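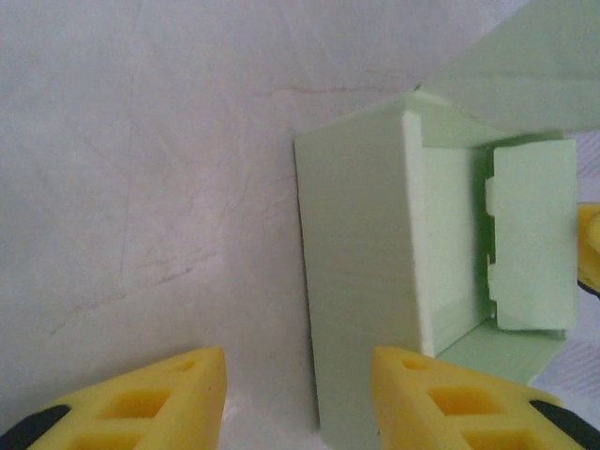
Finger occlusion fault

A finger occlusion fault is an error in robotic handling in which part of the gripper blocks the wrist camera's view of a workpiece, and the control software treats the visible remainder as the whole object. The resulting position estimate is offset, usually away from the blocking finger. The fault is a common cause of rim strikes, in which a fingertip lands on the wall of a container during an attempt to reach inside it.

The term is used mainly for parallel grippers with a camera fixed at the wrist. It does not cover loss of view caused by dirt on the lens, cable sag or other objects on the work surface, which are classed as external occlusion.

Cause

A wrist camera moves with the gripper, so the fingers stay in view throughout the approach. With the fingers spread, each one covers a lower corner of the view. When the target is off center, as with a thick-walled green box standing to the right of the gap, the finger on that side can hide the lower part of the box and some of its interior floor.

Most vision software removes the fingers with a stored mask. A fault arises when the mask does not match the actual finger position. Known sources of mismatch include worn finger pads, a changed opening width, and replacement fingers of a different shape. Lattice fingers with rectangular cutouts are harder to mask than solid ones. A mask drawn only to the outer outline discards any background seen through the openings, while a mask that follows the openings must be redrawn as the finger flexes.

Low contrast makes the error worse. Where a lid, a box and an inner flap share the same pale color, an edge detector may join the rim of the box to the edge of the flap. Small features such as hinge tabs are then assigned to the wrong part.

Prunville incident

The best documented case took place on 18 November 2018 at the Prunville test hall of Nostance, a maker of assembly cells. A cell was fitting flaps into printed boxes when a replacement set of fingers was installed without a new mask. The right finger came down on the box wall in 37 of 288 cycles. The force limit stopped the arm in all but 2 of these. In the remaining cycles the wall cracked, and in one of them the broken piece jammed the finger drive.

The review, carried out by the engineering firm Ásgeirsdóttir, measured a lateral offset of 4 mm between the stored mask and the new fingers. It also found that the force limit had been raised the previous January to suppress false stops. The cell had logged low mask agreement before the first strike, but the warning was not tied to a stop condition.

Detection and prevention

The usual check is to close and open the gripper over a plain surface and compare the finger outline with the stored mask. A white surface is suitable if creases and scratches are excluded by a minimum line width, as thin marks may otherwise be read as edges.

Other measures include:

A second view from a fixed camera, used to confirm the container rim before descent.
A stop condition on low mask agreement.
A tilted approach that moves the target into the gap between the fingers.
Fingers in a color that does not occur in the workpiece.

The Kevon controller, used in later Nostance cells, requires a mask check after every finger change and locks the descent axis until it is passed. The lock can be bypassed in manual mode at reduced speed.

See also

Hand-eye calibration
Force limiting
Rim strike
External occlusion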